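The Sink at Pryor

When the cannery at Pryor finally let the upstairs room go, it was Serena Mazza who got the key, and she got it mainly by being the one standing nearest when the agent held it out. The rest of us had gone back down to look at the van. There were 220 jars in that van, wrapped in the Fotelville paper and the Bulska paper and, toward the end, in somebody's bath towels, and we had driven them the whole way with the windows open so we could listen for breakage.

I should say that we were a small outfit in those days. We made one thing, which was Leonardo's aunt's pepper relish, and we made it in Leonardo's garage until the garage flooded. After that we made it in the back of a church in Tustard, and after that we didn't make it anywhere for most of a year, and Leonardo took up the accordion. So a room of our own, with a door that locked, was a great thing to us, even if you did have to climb a flight of stairs with your arms full to get to it.

Serena went up first. By the time I got there, puffing, with a box against my chest, she had the lights on and was standing in the middle of the floor with her coat still buttoned, looking at the ceiling. I put the box down and looked at it too. It was all white metal, in ridges, like the roof of a very clean barn, with the beams painted to match.

"It'll be loud when it rains," I said.

"It'll be lovely when it rains," said Serena, and that was the end of that, as it generally was with Serena. 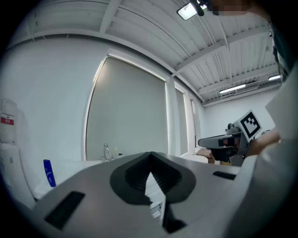 She had already tried the faucet. She had tried it before she took off her gloves, before she looked for a closet or a fuse box, and she told me so with some pride. A person can put up with a great deal in a room, she said, if there is a sink under the window. Her mother had washed dishes for thirty years facing a wall with a calendar on it, and it had given her a low opinion of the months.

The blinds were down and we left them down, I don't know why. I think we both felt that the room ought to be introduced to us a little at a time. I went down for another box, and met Amedeo Piras on the stairs coming up with two, and we did the little dance people do, and he went by me with his chin hooked over the top one like a man carrying a sleeping child.

It took us until evening. Amedeo carried, I carried, and Leonardo mostly stood by the van and told us which papers meant which year. The relish from the garage was in the Fotelville paper. The church relish was in the Bulska paper, and was a bit sharper, and to my mind a bit better, though I would never have said so in front of Leonardo, who blamed the church stove for everything that had gone wrong in his life since. We lost 2 jars altogether. One had gone somewhere on the road without our hearing it — so much for the windows — and the other I dropped myself, on the top step, with the door wide open in front of me.

Well, I sat down on that step beside it. I was tired, and the smell came up, vinegar and peppers and that bit of clove the aunt would never admit to, and I thought of the almost 1,900 dollars we had put down on the place between us, and of Leonardo's accordion, and of how old we were all getting to be starting over at anything. Serena came out and sat down next to me. She didn't say a word about the jar. She had a roll of paper towels with her, and she tore off half for me and kept half for herself, and we mopped.

"We should write the date somewhere," she said after a while. "On the inside of the door, where it won't bother anybody."

So we did that. Amedeo had a pencil, and he printed it very small and square, Aug 26, 2018, and then our initials under it in the order we'd come up the stairs, which put Leonardo last. He complained about it for 7 years. You could hear the accordion in his voice.

When it got dark we were still up there, the four of us, leaning on whatever would hold us, passing around one opened jar and a loaf. None of us wanted to be the first to talk about driving home. I remember looking up at those white beams and thinking that I could get used to them, and then that I probably wouldn't, and that either would be fine.
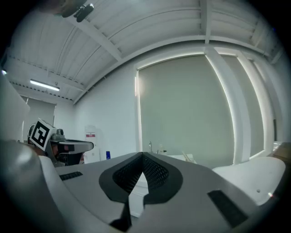
Eero Heinonen: I read this out loud to my wife over supper and we both had to know about the clove. Did the aunt ever own up to it? We put up a relish ourselves every September and have argued about clove for as long as we've been married (I am for it). I also want to say that Leonardo was right about church stoves. Ours had one burner that worked and one that only hissed, and we lost a whole batch to it. Please write the part about the first rain.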